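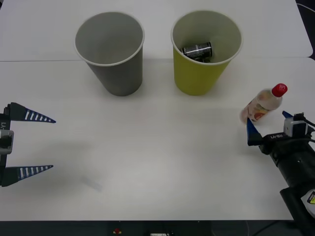 Demonstrating by remote control, how much of my own fumbling should I leave in?
posted by Saimi Ikonen
Hello everybody, and sorry in advance, I do tend to go on a bit. I'm recording demonstrations for a two-armed robot with a pair of leader handles, so whatever my hands do, the arms on the table copy. The task is sorting drinks into paper cups, and it is going better than I feared in January, when I could barely close a gripper on purpose! The small black can is easy enough to teach, and having it lie on its side in the yellow-green cup counts as a pass in our notes. The trouble is the plastic bottle with the red cap. When it is lying down at a slant, with the neck pointing away from the cups, I never come at it the same way twice. Sometimes I nudge it with a fingertip to turn it, sometimes I go straight for the neck, and sometimes I push it a little, change my mind and back off — and all of that gets recorded. I have 200 demonstrations so far and I'd guess a good part of them have some dithering in them. Do I throw those out and start over, or does the robot learn something useful from watching me recover? My colleague on the Hasell project says keep everything. I'd love to hear from people who have been through it.

3 replies

Edvin Lindholm
Hi Saimi, and welcome! Please don't throw anything out yet. I did that once with a whole folder and was sorry for weeks afterward.
What I would do is sit down with a cup of coffee and play them back at double speed, sorting them as you go. A recovery is when something goes wrong, you fix it, and the task gets done. Keep those, they are worth a lot, since the robot will surely bump the bottle one day and will need to have seen what comes next. Dithering is when nothing has gone wrong and the gripper just hangs there while you think. A robot that learns from pauses will happily pause too, and mine used to hover over the table for ages like it was waiting for a bus. You can often trim the still part and keep the rest of the run, as long as the arms are in the same place on both sides of the cut. If they have drifted, leave that run out.
The other thing is to settle on one way of handling the slanted bottle before you record any more. I'd turn it first, then grasp around the middle, but go with whichever feels natural in your hands, because you'll be doing it a great many times! Write it on a card and stick it up next to the handles. Then change where the bottle starts, and which way the neck points, as much as you like. We used 4 starting angles on our bench at Hegarty and I wish we had used more.
And do look at the view from the wrist camera while you're sorting. If you could only tell where the bottle was by peeking over at the table yourself, the robot didn't have that information, and it can't learn what it never got to see.

hituta_fan
keep them all, more data is always better. worked for me with blocks

Cimov bench notes
I'd be a little careful with "keep them all." Blocks are forgiving, and a bottle with liquid in it rolls and carries on rolling after you let go, so two different habits mixed together can leave the robot aiming somewhere between them. We had just that happen with a juice bottle: half of our people grabbed the neck, the other half grabbed the body, and the trained arm closed on the shoulder and lost it every time.
Edvin's way is the one I would follow. If sorting the whole set sounds like too much (it did to me, I put it off for a month), train once on the cleanest runs only and once on everything, and compare the two from the same starting spots. It costs you an evening or so of computer time, and you'll know whether the messy ones are hurting. Slow your hands down near the bottle too. Most of my own bad runs came from hurrying the last little bit before the grasp. Do come back and let us know how it went, Saimi, I have a bottle problem of my own waiting!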